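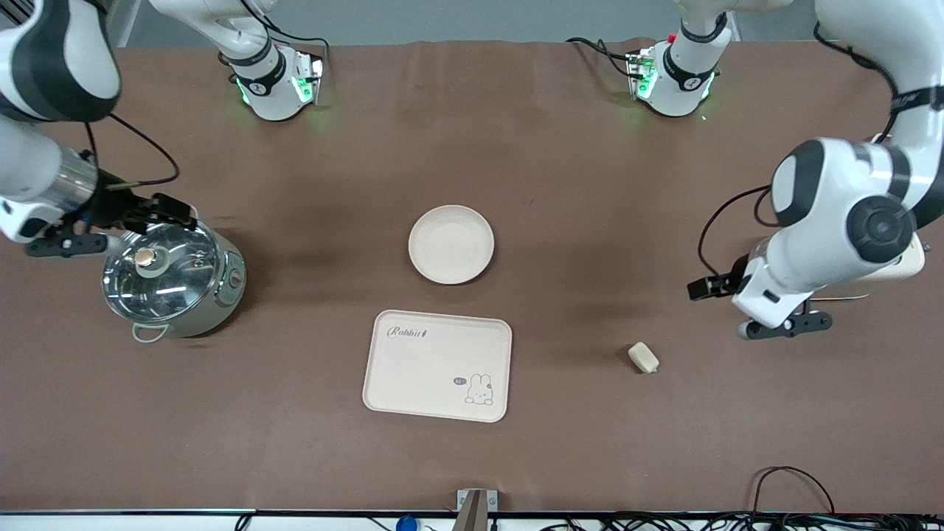
Pot on the table, glass lid on.

I finished the second box of Closwood letters on Monday. Closwood was a pear orchard with its own packing shed, and the letters are mostly between the manager, who signed everything "Arabzadeh" with no first name, and a fruit wholesaler called Fustard & Sons. I have typed up 60 of them so far.

Most are short. Fustard asks when the next carload is coming, Arabzadeh says it depends on the pickers, Fustard asks again. The one I spent the most time on runs to 11 pages and is about crate labels. The printer had used a green for the leaves that Arabzadeh thought made the pears look unripe. He wanted the whole run pulped. Fustard had already pasted labels on almost 17 dozen crates and wasn't going to scrape them off.

They settled it by splitting the cost of a second printing. The old labels were used up on fruit going to canneries, where it made no difference what the crate looked like. There is a sample of the second label pinned to the reply, with rust from the pin across one corner. I left the pin in and wrote a note on the folder. 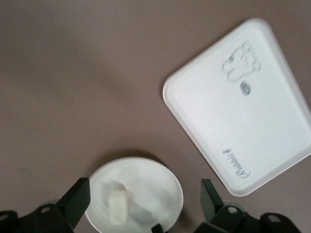 The variety name gave me trouble. Arabzadeh writes "Juria" in some letters and "Jurea" in others, and I first took it for a place. Gladys Chambi, who grew up two farms over, told me it was a late pear that kept well in the cellar and was too hard to eat before November. Her father had a row of them along the ditch. I haven't found it in any nursery list yet.

Bríd Ní Chonaill wrote to ask if the letters say anything about the shed fire. They mention it once, in a postscript: "Shed is gone, send the scales to the depot instead." The next letter goes back to freight rates. If there was an insurance claim, the papers are somewhere else.

Box three is smaller and seems to be receipts, plus one bundle tied with string that I haven't opened. I'm keeping Arabzadeh's spelling as he wrote it and putting the modern one in brackets. If you have any Closwood labels with the first green, I'd like to see a scan.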